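Forum: Cell Safety and Good Practice
Topic: Start position of the fingers over a mixed pile – do you write it down?

yamila_r
Posted 9:14
Hello all. I am writing the house rules for our bottle sorting cell and I have a question about the start position. My draft says: "Before the first pick, the fingers are open and stand over the pile, and the operator has both hands outside the line." My colleague Rocío Ledesma says this is too little, and that we must also write what may be in the pile. We work with empty drink bottles, all plastic, mixed brands, caps on.

I put one view from the wrist camera so you can judge the kind of pile I mean.
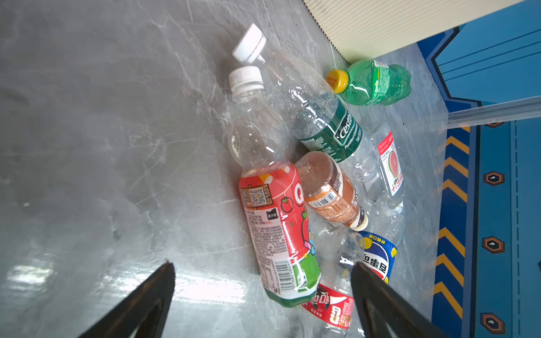 Wrist view, fingers open over the empties. Red Q juice label between them.

My worry is the overlap. If the rule says "pick the top bottle first", two operators will choose two different bottles. Is there a better wording?

Yamila Retamal

oldbelt
Posted 9:40
I would drop "top bottle" completely. In our plant the rule is "pick a bottle that no other bottle lies on". It is longer but the arguments stopped.

sowa_tech
Posted 10:02
Disagree with oldbelt. With clear bottles you can't always tell from the camera what lies on what. Look at the water bottle with the green label, it is crinkled and transparent. I would let the operator name the bottle by its label before the pick, for example "Pepsi" or "Sprite", and write the name in the log. Then at least you know later what was intended.

yamila_r
Posted 10:25
Thank you both. The label idea is good, but some labels are in Chinese and not all of our operators read it. There is a brown and orange one that I can't name myself. Could we use cap color?

sowa_tech
Posted 10:31
Cap color won't work. You have a yellow cap on the Sprite, fine, but white on the Q juice and white on the water, and those two caps are almost side by side. Use label color.

rocio_led
Posted 11:10
Rocío here. My point was a different one and I want to say it correctly. The surface has glare near the left finger. I would like a line in the rules about light: if there is a bright patch in the view, the operator writes it in the log before starting. At Tuvel we had 3,176 logged picks, and 808 of them had no note about light. Afterwards we could not use those 808 for any comparison.

oldbelt
Posted 11:38
A glare note on every run is paperwork for the sake of paperwork. People will tick it without looking. Fix the lamp.

rocio_led
Posted 11:52
We fixed the lamp in March and there is still glare, the surface is glossy. I agree that people tick without looking – so I would ask for a word, "left" or "right", and no tick box.

oldbelt
Posted 12:05
OK, a word is better. I still say the lamp.

niro22
Posted 13:20
Small thing from me. Your draft has "hands outside the line" but does not say which line. We have 2 lines on our floor and new people always ask. Also add a wait of 90 seconds after a stop before anybody reaches in. That is only our house number, so check your own risk assessment.

yamila_r
Posted 14:47
Here is the new text. Please correct my English also.

"Start position: fingers open, over the pile. Both hands behind the yellow floor line. Operator writes the label color of the first bottle. If there is glare, operator writes left or right. After a stop, wait until the controller shows the safe state."

I left out the 90 seconds for now, I must ask our safety person at Tilow.

sowa_tech
Posted 15:03
English is fine. I would write "main label color", many labels have two or three.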